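4.2 Does a plain table make a tidier room?

The claim that people put things away more readily at a plain, light-colored table is repeated so often in the household literature that it has stopped being checked. We came to it through the Semo guidelines, which tell readers to prefer a white surface against a neutral wall for any sorting task, and which give no source for the advice. The Kowalczyk checklist repeats it in almost the same words. We could trace neither to a study in which the color of the table was changed and everything else was left alone.

Part of the trouble is what gets counted as tidy. In the Kowalczyk scoring, a table loses points for each object a rater notices on it. A dark mug on a white top is easy to notice and a white saucer on the same top is less so, and the score will move even if the person at the table behaves in exactly the same way. The reported advantage of light surfaces may therefore belong to the raters. It may also go the other way: someone who can see the crumbs wipes them up. Both accounts fit the published results, and we don't think those results can tell them apart.

Our own sessions were modest. Thirteen people each sorted a mixed load of kitchen goods in the larger room at Stinstead and again in their own kitchens, using the Gromalano set of lidded boxes in both places. They were told to stop when they were satisfied. Two people asked what "satisfied" meant and were told to decide for themselves, which we would handle differently next time – a fixed stopping rule would have cost us little.

The home kitchens varied in every way a kitchen can. There were patterned oilcloths, bare pine, a marble slab with a chip out of it, and in three of the homes the table was shared with schoolwork or mail that could not be moved. We made no attempt to standardize any of this. Earlier work has cleared such tables before the session starts, and we think that removes most of what makes sorting at home hard. If half of a table is given over to other people's papers, the color of the other half is unlikely to matter much.

People stopped sooner at Stinstead and left fewer loose items behind. Taken alone, this looks like support for the guidelines. We are reluctant to read it that way. The Stinstead room differs from a kitchen in far more than its surfaces. It has no sink asking to be used, no drawers with their own long-standing rules about where the peeler goes, and no one else coming in for a glass of water. Several people also said they worked faster there for the plain reason that they wanted to go home. A study that compares such a room with a real kitchen, and then credits the tabletop, has skipped several steps.
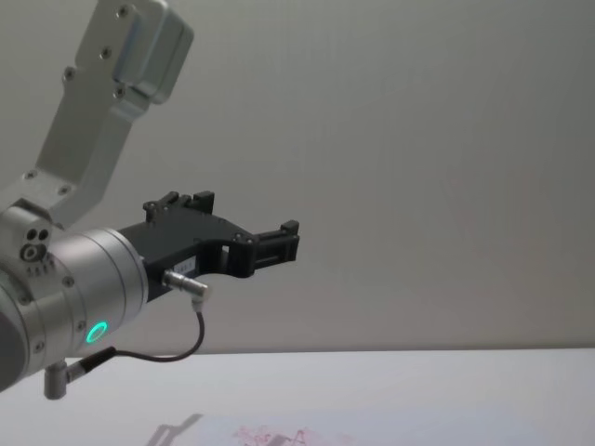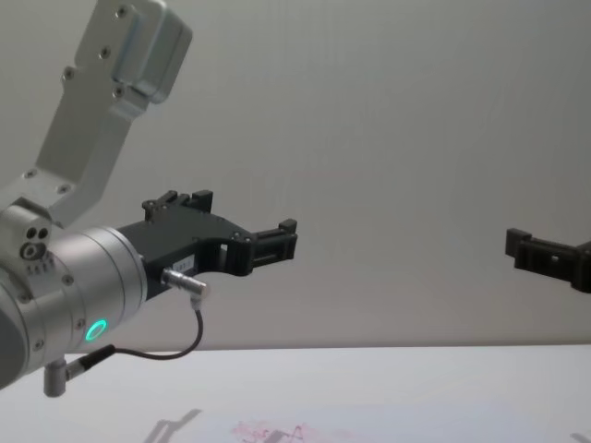 Figure 3. The room at Stinstead, two views.

Background is the part of the advice that we find hardest to defend. The guidelines treat a neutral wall as a help to concentration, yet people sorting at home use their walls a good deal: a hook shows where the ladle belongs, a shelf shows how much space is left for jars. The plain gray wall behind the white tabletop in the first view of Figure 3 offers no cue of that kind. Anyone sorting in front of it has to get the order of things from the boxes or make it up. That may well be quicker, and we found that it was, but an order made up for one afternoon has not been shown to last. We asked each person to go on using the Gromalano boxes at home until September. Most had drifted back to their old arrangement well before then, including those who had been quickest in the session.

A fairer test would keep people in their own kitchens and change only the covering on the table. It would also need raters who judge from a written list of what is out of place, so that contrast between an object and the surface could not affect the score. Until someone runs it, we would advise against buying a new table on the strength of the Semo guidelines, and we have left surface color out of the recommendations in Section 5.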